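Nirnar 2 review: a task planner that plans well and explains itself badly

Reviewed by Ruth Hollis, 10th June

Every planning package I have been sent in the past few years has promised that I will be able to type what I want in ordinary English and watch a two-armed robot get on with it. Nirnar 2 makes the same promise on its first page. I have spent long enough with it now to say where the promise holds, and it holds in fewer places than the sales sheet suggests.

The package comes from Noritstead and has three parts. There is a perception module that finds and names objects, a planner that turns a request into ordered steps for each arm, and a viewer where you watch the plan and stop it if you don't like the look of it. You can buy the planner alone, and after using all three I would think hard about doing so.

Installation took me an afternoon, most of it spent on the calibration page. The instructions assume your camera and arms already agree about where the table is. Mine didn't, and the only message I got was "frame mismatch", with no hint as to which frame. Stuart Sowerby, who looks after the arms where I work, found the answer in a settings file the manual doesn't mention. A paid product ought to do better.

Once running, the planner is good. I'll say that plainly as I am going to be rude about the rest. Give it two arms and a short job, such as putting instruments in a tray, and it shares the work sensibly, keeps the arms out of each other's way and replans quickly when you change your mind. The older Sollow planner I normally use would make one arm wait for the other to finish everything. Nirnar lets the second arm start as soon as its path is clear.

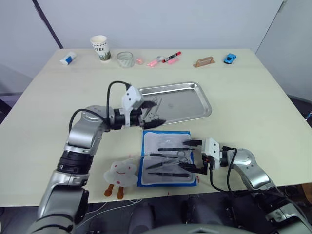

Does it cope with several similar tools lying close together?

Up to a point: it finds them readily enough, but it tends to give near-identical tools the same name and then picks whichever is easiest to reach. You can fix this by naming each one by hand in the viewer, and the names stick until you restart.

Shiny metal is the other weak spot. The perception module reads depth badly off polished steel, and the height it reports for the bottom of a tray can jump about while nothing is moving. The planner believes whatever it is told, so the drop height jumps too. I ended up typing in a fixed height for the tray, after which the plans were steady. Noritstead's support desk (Albane Riviere, who was patient and quick) told me a filter for this is due in October. I can't review October.

The brochure makes a good deal of the 3,701 object types the module is said to recognise. I have no way of checking that, and I doubt it matters much. What I want is for it to say when it is unsure. The confidence score is there, but you have to open a side panel for each object to see it, and the default setting lets the planner act on anything over 57 per cent. I raised mine straight away and would advise anyone else to do the same.

The viewer is pleasant to look at. It also forgets its layout, hides the stop button behind a menu when the window is narrow, and writes logs that can't be searched. Roy Catterall had a go with it and asked why the plan steps were numbered from the bottom up. I had no answer for him and neither did the manual.

If you already have perception you trust, the planner on its own is worth paying for. If you are hoping for the whole thing in a box, I would wait for the next release and ask for a trial on your own table with your own tools, particularly if any of them are metal.

Good: planning for two arms, quick replanning, helpful support.
Bad: calibration, reflective surfaces, confidence scores tucked away, that stop button.
Score: 3 out of 5 for the full package, 4 for the planner alone.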